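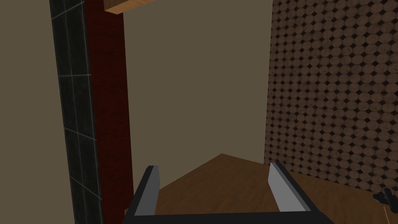

Metwally Shared Workshop, Member Support
Ticket subject: Gripper stops short of the table corner in simulation; fingers do not close on command
Project: Stulter bench arm (member build)
Opened by: Tania Sikder
Assigned to: Baoshan Liao
Opened: 4 August 2019
Priority: Normal
Status: Closed

Description of the problem, as submitted

The undersigned is building a small two-finger arm for use on the parts bench. Before any motion program is loaded onto the arm itself, it is run against the kitchen model in the Dandum simulator, in accordance with workshop rules for member machines. The program was accepted by the simulator in May and ran without errors at that time.

After the most recent update to the arm description file, two faults have been observed.

1. The gripper moves toward the far corner of the table and stops before reaching the commanded position. No collision is reported in the log.

2. The close command is accepted and returns "done," but the reported finger opening does not change.

The faults occur on every run. Restarting the simulator has no effect. Assistance is requested before the next bench session.

Tania Sikder

Entry 1, Baoshan Liao

The ticket has been received and assigned. Please attach the following:

The arm description file currently in use, together with the version used in May.
The full run log, including the startup lines.
A view from the wrist camera with the gripper at the position where it stops.

Please do not edit the description file until both versions have been saved to the project folder.

Entry 2, Tania Sikder

Both versions of the file and the run log have been placed in the project folder. The wrist view is attached to this entry.
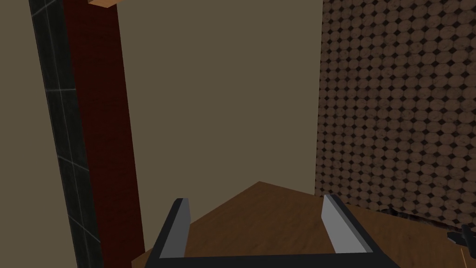 The stopping position is the same on each run to within the last digit shown in the log. The target was set by hand and has not been changed since May. With reference to the attached view, the far corner of the table is visible beyond the fingers, and the target lies just short of that corner, in line with the gap. The fingers are open with nothing between them, and the close command was sent from this position. The log lines for that command begin at line 128.

Entry 3, Baoshan Liao

The two versions of the description file have been compared. The differences are limited to the wrist and gripper sections. The following was noted.

The wrist link in the current version is longer than in the May version by 14 mm. The member is asked to confirm whether this reflects a physical change to the arm.

The upper limit on the elbow joint has been lowered. The motion planner shortens a move without comment when a joint reaches its limit, and this would account for the absence of a collision message.

The finger joints have been renamed. The controller settings file still refers to the old names. A command sent to a joint name that does not exist is discarded by this version of the controller, which nevertheless returns "done."

Entry 4, Tania Sikder

The wrist link was replaced with a longer printed part, and the new length is correct. The lower elbow limit was not intended. It appears to have been copied from the Stosus arm file, which was used as a starting point for the new wrist section. The finger joints were renamed at the same time so that left and right would be stated in full.

Entry 5, Karthik Khan

Comment for the record. The Stosus arm has a hard stop at the elbow that the Stulter arm does not have. The limit in that file must remain as it is for the Stosus arm. Members who copy sections between arm files are requested to copy the link entries only and to leave the joint limits in place.

Entry 6, Baoshan Liao

The member is asked to carry out the steps below in order and to report the result of each.

Step 1. Restore the elbow limit from the May version. Retain the new wrist length.
Step 2. Enter the new finger joint names in the controller settings file.
Step 3. Delete the planner cache and restart the simulator.
Step 4. Run the approach move alone, without the close command.
Step 5. Run the close command alone, from the home position.
Step 6. Run the complete program 3 times and attach the logs.

Entry 7, Tania Sikder

Steps 1 through 4 are complete. The approach move now ends at the commanded position.

Step 5 was not successful on the first attempt. The left finger moved and the right finger did not. The name of the right finger joint had been entered with a trailing space. After the space was removed, both fingers closed as commanded.

Step 6 is complete, with no errors reported. The logs are in the project folder.

Entry 8, Baoshan Liao

The logs have been reviewed and are in order. A request has been filed separately for the controller to report an error when a joint name is not found. That request is assigned to Nilmini Barua and does not affect the closing of this ticket.

The program may be loaded onto the bench arm at reduced speed, with a second member present at the stop button for the first run. Sunil Seneviratne holds the bench key and should be contacted to reserve a time.

Ticket closed.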